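Workshop > Diary > Cloth and Thread

February
Posted by Waline

Up before six. The Skerkari dye bath had been left overnight at the low setting and the thermostat had held. Rinsed the first length twice, then once more with vinegar.

Spent the morning on thread. The Flonell cone is 2,000 metres, and at the new stitch length I used 291 metres on the sample seams, more than I had allowed. Tension was set too high on the lower loop. Backed it off a quarter turn and the puckering stopped. I have written the setting inside the lid of the machine – pencil, so it can be changed.

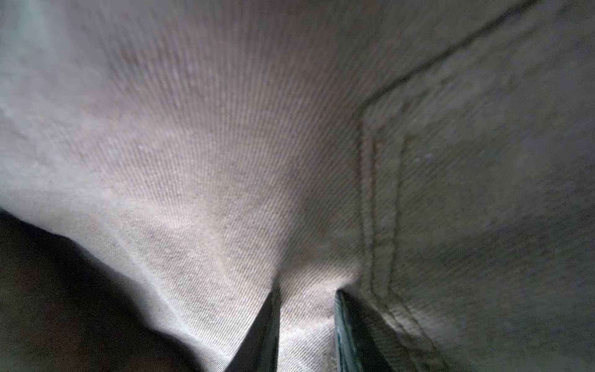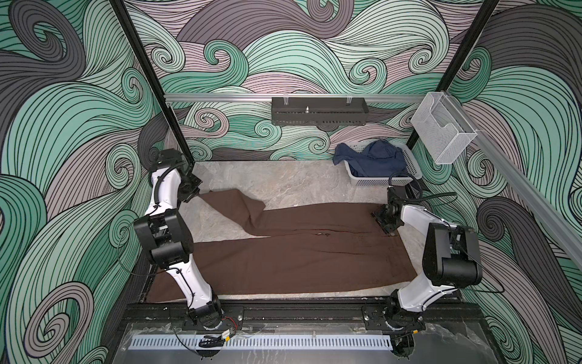 After lunch I weighed out mordant for the Mazandarani wool. Alum at the usual rate, cream of tartar at half that. The wool needs 72 hours in the cold bath, so it will not be ready before the weekend. Lid on, brick on the lid.

Rain from 2 onwards. Moved the drying line indoors and lost the use of the back table. Must buy litmus paper and a new sieve.

Comments

quarterturn: Which needle size on the sample seams?

Waline: 90. The 80 skipped stitches.

madderpot: I leave alum wool in for a full week. The colour is deeper, but the handle is rougher.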